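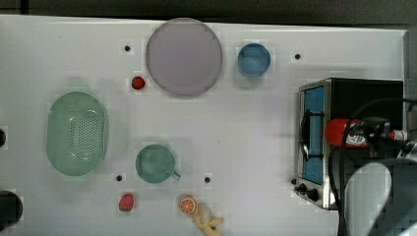
Mekport cuts menu to 8 dishes, town takes it personally

2024-06-25

TAMNESS – The Mekport dining room on Hedau Street will reopen in July with a menu that fits on one side of one sheet of paper, ending a run of several decades in which it fit on nothing of the kind.

The current menu lists 106 dishes. It is laminated, spiral-bound and heavy enough that the high chairs at table four have been levelled with a spare copy. Regulars know it by section, the way other people know the hymn book, and can tell you that the schnitzels start on the page with the gravy stain and that the seafood is best left to visitors.

Owner Zoia Ostapchuk confirmed last week that all but eight of the dishes are going. The survivors are borshch, potato and cheddar pyrohy, cabbage rolls, the hot turkey sandwich, pickerel, beet salad, chicken Kyiv and a honey cake. A soup of the day was considered and rejected on the grounds that it would make nine.

"I have made the veal Moynihan twice since I bought the place," Ostapchuk said. "Both times it was for the same man and he sent it back."

Veal Moynihan, for readers who haven't had the pleasure, is a cutlet with canned asparagus and a slice of processed cheese, named after the hotel that used to stand across the road. The hotel burned down. The cutlet carried on.

Word of the cull got out before Ostapchuk was ready, when a delivery driver saw the draft menu beside the till and photographed it. By the weekend a petition was sitting on the counter at the hardware store under the heading SAVE THE MENU, and it has since collected 300 signatures in a town of 2700. Several of the signatures belong to people who also wrote in the margin that they haven't eaten at the Mekport in years because the service is slow.

The service is slow, kitchen staff say, because of the menu. 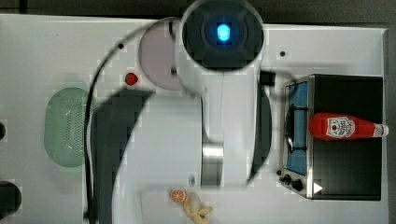
Hryhorii Hordiienko has cooked at the Mekport through three owners and one flood. He says the kitchen has two freezers given over to what he calls "the maybes", meaning food held on the chance that somebody orders it. These include frog legs, a quantity of halibut and the makings of a baked Alaska. He would like one of the freezers back for pyrohy, which make up most of what people eat there anyway, whatever they may have signed.

"They read the whole book," Hordiienko said. "Ten minutes, fifteen minutes, they turn the pages. Then it's pyrohy."

Petition organizer Darius Pascu disputes this. He says choice is part of the evening out, and that a person should be able to look at the Hawaiian ham steak and decide against it. Asked what he orders, Mr. Pascu said the pyrohy, but with the ham steak in mind.
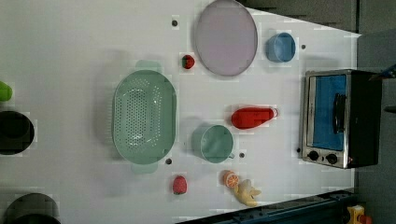
The pyrohy themselves are changing too, and this may prove the more dangerous reform. They have always been boiled in one enormous pot and tipped into a stockpot strainer, where the bottom layer glued itself together and was served to staff. Hordiienko wants them drained in small batches, spread out in something wide and shallow, and he has been showing people what he means with his hands. An oval colander does the job nicely at home, along the lines of the pale green one in the photo, with the rows of little round holes and a tab at each end. The restaurant will need something larger in steel. Ostapchuk has seen the price and is still thinking about it.

There will also be fewer pyrohy to the plate, nine where there were once twelve, though at a lower price. Ostapchuk had hoped to mention this later on.

Not everyone is in mourning. Kerubo Mwaipopo, who runs the bakery two doors down and will be supplying the rye, said she counted it a good day when she could get through lunch at the Mekport without a waiter apologizing for page eleven. She has asked for one of the old menus to use as a doorstop. So have a surprising number of other people, and Ostapchuk is now selling them at five dollars each, with the proceeds going toward the steel colander.

The matter reached town council on the agenda's "other business", where Lukian Moroz, the councillor for the Hedau Street end of town, asked whether the menu might qualify for heritage protection. He was told that the bylaw covers buildings, one bridge and a tree. He then asked whether the laminate could be considered a structure. The clerk undertook to look into it and was not seen writing anything down. 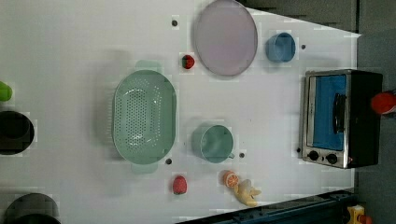

The restaurant closes for two weeks at the beginning of July while the counter is moved and the carpet comes up. Until then the full menu is available, and the kitchen reports a run on items it had stopped believing in. Four orders of liver and onions went out in one night. Someone asked for the frog legs and, on being told they'd have to thaw, said he would wait. Two tables took pictures of their veal Moynihan and left most of it.

Pascu says the rush proves his point. Hordiienko says it proves his, and that he has nearly emptied a freezer.

Special orders will be possible after the reopening with a day's notice, Ostapchuk said, for anything on the old list that doesn't involve setting it on fire. Gift certificates remain valid. The senior's discount stays, as does the fish tank, about which there had been a separate rumour.

Menus can be bought at the till, cash only, while they last.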